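Home | Forums | Indie Fantasy | New Posts | Log In

Print this thread | E-mail this thread

The Salt Roads of Golline, worth the length?

kimbridge_reader
Finished it last night, all 476 pages. The siege of Clestovel is the best thing in it. The court chapters drag and the map is wrong about the river. Still four stars out of 5 from me.

Afiq Govindasamy
Four is generous. The narrator changes in chapter nine and never changes back. I stopped at page 200.

tallowmark
You stopped before the siege, then. The second narrator is Sopacua's daughter and it gets explained.

Afiq Govindasamy
Explained 200 pages too late. I shouldn't need patience to know who is talking.

Tirta Pasaribu
I liked the switch. I read the ebook on my desktop and the chapter links go to the wrong places, so get the paperback if you can. 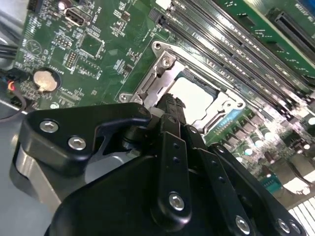
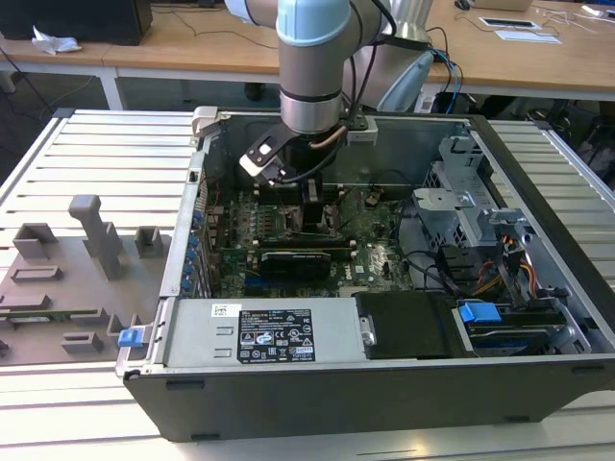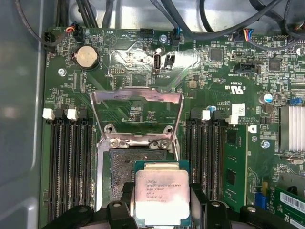

Re: Is the sequel out?

tallowmark
August, according to the newsletter. Same publisher.

kimbridge_reader
I'll buy it. I hope they fix the map.

Afiq Govindasamy
Library copy for me, if at all.

Print this thread | E-mail this thread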